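Kurnora Hall refit: progress report to the Werine Fund
Period covered: April to July
Prepared by Đạt Tạ, project lead

Where we are

What a good few months it has been! When I last wrote, the main room was still full of dust sheets and we were arguing about paint. Since then the ceiling work has moved on faster than any of us dared to plan for, and people have started putting their heads round the door to ask when they can book.

The old ceiling was the thing everyone complained about, so we put it first. Judow did the tiling and the electrics as one job, which saved us a second round of scaffold hire (474 pounds, now moved to the flooring line with your agreement). We went for large square tiles in a pale off-white, with round lights set into them. I was nervous that the pale colour would feel a bit like a dentist's - it doesn't at all, and the room seems taller for it.
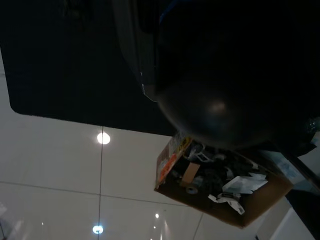
Dae-han Han has been keeping the snag list, and I can't thank him enough for it. It stood at 51 items in May and is down to 15. Most of what is left is small: a sticking door to the store, two sockets without covers, touching up along the skirting by the kitchen hatch. The one bigger item is the dimmer for the back row of lights, which Judow has ordered again after the first one came in the wrong rating.

Money

We are inside budget on ceiling and lighting. The kitchen hatch went over by 500 pounds when we found the lintel had to be replaced, and we have covered that from contingency. Nothing else has been drawn from it.

What comes next

The floor is sanded in the first half of next month, then sealed and left alone for a week. Chairs come out of storage after that. Wi, the lunch club that meets next door, has asked to be the first group in, and I would love to say yes - could you let me know if the grant terms allow a free session before the formal opening?

The full snag list and the Judow invoices are attached separately. Do come and see the room if you are passing. Mornings before 11 are best, while the floor is still walkable.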